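4장. 눈 깔기와 마무리

이제 Makeo의 겨울 마을 세트 'Prekano'를 조립하는 일도 거의 끝나 갑니다. 3장까지 따라오셨다면 언덕과 개울, 집들과 종탑이 모두 제자리에 서 있고, 2,622개나 되는 부품 봉투도 이제 눈가루와 접착액만 남았을 거예요. 여기까지 오시느라 정말 수고 많으셨습니다! 차 한 잔 하시고, 손도 한번 풀어 주신 다음에 천천히 시작하세요. 눈 깔기는 이 세트에서 가장 즐거운 작업이지만 한편으로는 가장 되돌리기 어려운 작업이기도 해서, 이 장만큼은 처음부터 끝까지 한 번 읽어 보신 뒤에 봉투를 뜯으시기를 부탁드립니다.

4.1 준비물 확인

상자에 들어 있는 것
눈가루(흰색) 1봉
Hakow 수성 접착액 1병
납작붓과 둥근붓 각 1개
고운체 1개
분무기 1개
비닐 마스킹 시트 2장

따로 준비하실 것
미지근한 물 149밀리리터
신문지나 넓은 쟁반
종이컵과 나무젓가락
마른 천
얇은 마스크(먼지에 예민하신 분은 꼭 쓰세요)

참고: 접착액 병을 흔들었을 때 바닥에 하얀 침전이 보여도 불량은 아닙니다. 뚜껑을 꼭 닫고 병을 거꾸로 세워 두었다가 다시 천천히 흔들어 주세요. 세게 흔들면 거품이 생겨서 눈 표면에 작은 구멍이 남습니다. 급하실수록 천천히, 이것만 기억해 주세요.

주의: 눈가루는 먹을 수 없습니다. 설탕이나 소금과 헷갈리기 쉬우니 부엌에서 작업하실 때에는 남은 가루를 절대로 그릇이나 양념통에 옮겨 담지 마시고, 어린이와 반려동물의 손발이 닿지 않는 곳에 두세요.

4.2 작업 전에 가릴 곳

눈이 쌓이면 안 되는 곳을 먼저 가려 둡니다. 개울의 투명한 수면과 집의 창문, 종탑의 시계판, 그리고 받침대 뒷면의 전원 단자가 대표적입니다. 특히 전원 단자는 깜빡하고 지나가시는 분이 많은데, 가루가 한번 들어가면 빼내기가 꽤 번거로워요.

1. 전원 코드를 뽑습니다. 3장에서 조명을 시험해 보신 뒤 그대로 꽂아 두신 분이 계실 테니 한 번 더 확인해 주세요.
2. 마스킹 시트를 개울 모양대로 오려 수면 위에 올립니다. 오리는 선은 부록의 본을 쓰시면 되고, 조금 크게 오려도 괜찮습니다. 물가에 눈이 살짝 덜 닿은 편이 오히려 자연스럽습니다.
3. 남은 시트를 잘게 잘라 창문과 시계판을 가립니다. 손톱으로 세게 문지르지 마세요. 창문 칠이 따라 일어날 수 있습니다.
4. 전원 단자에는 시트를 두 겹으로 붙입니다.
5. 가로등은 빼 두었다가 마지막에 다시 꽂습니다. 어느 구멍에 있던 것인지 종이에 적어 두시면 나중에 편합니다.

4.3 접착액 바르기

1. 종이컵에 접착액을 반 병만 붓고, 준비하신 물을 조금씩 넣으며 나무젓가락으로 젓습니다. 물을 한꺼번에 부으면 덩어리가 지니 꼭 나누어 넣어 주세요. 묽은 우유 정도가 되면 알맞고, 물이 남더라도 억지로 다 넣지 않으셔도 됩니다.
2. 납작붓으로 언덕의 윗부분부터 바릅니다. 한 번에 손바닥만 한 넓이까지만 바르세요. 욕심을 내서 전체를 다 발라 두면, 가루를 뿌리기도 전에 먼저 바른 쪽이 말라 버립니다.
3. 지붕은 둥근붓으로 용마루에서 처마 쪽으로 내려오며 바릅니다. 처마 끝에는 접착액을 조금 더 얹어 주세요. 나중에 눈이 도톰하게 매달린 모양이 됩니다.
4. 나무는 붓 대신 분무기를 쓰시는 편이 좋습니다. 남은 묽은 접착액을 분무기에 담아 한 뼘쯤 떨어진 곳에서 가볍게 뿌려 주세요.

참고: 여름철, 특히 8월처럼 습한 때에는 접착액이 더디게 마릅니다. 선풍기를 직접 쐬면 가루가 날리니 창문을 조금 열어 두는 정도로 기다려 주세요. 저희 개발팀의 Ayten Demirtaş 씨는 장마철에 시제품을 만들다가 하루를 꼬박 기다렸다고 합니다. 겨울 마을을 여름에 만드는 재미도 나름 괜찮았다고 하시더군요.

4.4 눈가루 뿌리기

1. 눈가루 봉투를 뜯기 전에 바깥에서 손으로 가볍게 주물러 큰 덩어리를 풉니다. 다 풀지는 마세요. 고운 가루와 작은 덩어리가 적당히 섞여 있어야 언덕이 진짜 눈밭처럼 보입니다.
2. 지붕과 나무에 쓸 가루는 고운체에 칩니다. 체 위에 남은 덩어리는 버리지 말고 종이컵에 따로 모아 두세요. 언덕 아래와 담장 밑에 요긴하게 씁니다.
3. 접착액을 바른 곳 위에서 체의 테두리를 손가락으로 톡톡 두드리며 가루를 내립니다. 체를 흔들면 한쪽으로 쏠리기 쉬우니 두드려 주세요.
4. 얇게 한 겹을 올린 뒤 5분을 기다립니다.
5. 한 겹을 더 올립니다. 언덕의 바람 받는 쪽은 얇게, 집 뒤와 담장 밑은 두껍게 올리시면 바람이 불고 지나간 느낌이 살아납니다.
6. 모아 둔 덩어리를 경사가 끝나는 자리에 숟가락으로 살살 놓습니다. 누르지 마세요. 눌린 자리는 마른 뒤에도 평평하게 남습니다.

주의: 가루를 입으로 불어 펴지 마세요. 생각보다 멀리 날아가고, 눈에 들어가면 따갑습니다. 혹시 눈에 들어갔다면 비비지 말고 흐르는 물로 충분히 씻어 내시고, 불편한 느낌이 계속되면 병원에 가 보셔야 합니다.

4.5 발자국과 오솔길 (선택)

꼭 하셔야 하는 단계는 아니지만, 해 놓고 나면 마을에 사람이 사는 것 같아서 저희는 늘 권해 드립니다. 두 번째 겹을 올리고 아직 표면이 촉촉할 때가 가장 좋습니다.

1. 오솔길은 나무젓가락의 둥근 끝으로 빵집 앞에서 종탑까지 가볍게 그어 만듭니다. 똑바로 긋지 마시고, 한두 번 휘어 주세요.
2. 발자국은 이쑤시개 끝을 살짝 잘라 쓰시면 됩니다. 왼발과 오른발을 엇갈리게 찍고, 문 앞에서는 간격을 좁혀 주세요.
3. 잘못 찍은 자리에는 체로 친 가루를 조금 뿌려 덮습니다. 두세 번까지는 덮어도 표가 나지 않습니다.

4.6 말리기와 고정

1. 평평한 곳에 두고 하룻밤 말립니다. 궁금하시더라도 손가락으로 눌러 보는 일은 참아 주세요.
2. 다음 날 아침, 받침대를 살짝 기울여 붙지 않은 가루를 신문지 위로 털어 냅니다. 깨끗한 가루라면 봉투에 다시 담아 보수용으로 쓰실 수 있습니다.
3. 분무기로 묽은 접착액을 아주 멀리서 한 번만 뿌립니다. 표면에 물방울이 맺힐 만큼 뿌리면 눈이 주저앉습니다.
4. 완전히 마르면 마스킹 시트를 떼어 냅니다. 시트를 위로 당기지 말고 바닥과 나란히, 천천히 당기셔야 가장자리의 눈이 함께 뜯기지 않습니다.
5. 가로등을 적어 두신 자리에 다시 꽂고, 전원 단자에 가루가 없는지 마른 천으로 닦으며 확인한 뒤 코드를 연결합니다.

4.7 잘 안 될 때

눈이 누렇게 보여요.
접착액이 진하거나 덜 마른 경우가 많습니다. 하루 더 말려 보시고, 그래도 누런 기가 있으면 체로 친 가루를 얇게 한 겹 더 올려 주세요.

언덕 눈이 통째로 미끄러져 내려요.
바탕에 먼지나 손의 기름기가 남아 있으면 그럴 수 있습니다. 들뜬 부분을 걷어 내고 마른 천으로 닦은 뒤 4.3부터 그 자리만 다시 해 주세요. 속상하시겠지만, 다시 한 자리가 더 예쁘게 나오는 일이 의외로 많답니다.

가루가 모자라요.
처음부터 두껍게 올리셨을 가능성이 큽니다. 보충용 눈가루는 구입하신 매장에서 따로 구하실 수 있고, 상자 옆면의 세트 이름을 말씀하시면 됩니다. 다른 회사의 가루를 섞으면 흰색의 느낌이 달라 얼룩져 보일 수 있으니, 섞으실 때에는 받침대 밑면에 먼저 시험해 보세요.

4.8 남은 재료 보관

눈가루는 봉투 입구를 두 번 접어 집게로 집고, 습기가 적은 서랍에 넣어 두세요. 물에 탄 접착액은 보관이 되지 않으니 종이컵에서 굳힌 뒤 컵째 버리시고, 하수구에는 붓지 말아 주세요. 붓은 쓰신 직후 미지근한 물에 헹구시고 털끝을 모아 눕혀 말리시면 됩니다. 다음 5장에서는 조명의 밝기를 맞추고 유리 덮개를 씌우는 방법을 설명해 드립니다. 덮개는 눈이 완전히 마른 뒤에 씌우셔야 안쪽에 김이 서리지 않습니다.

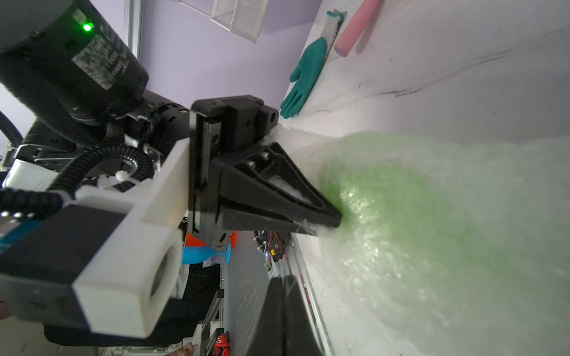
그림 4-1. 고운 알갱이와 덩어리가 섞인 하얀 더미의 경사면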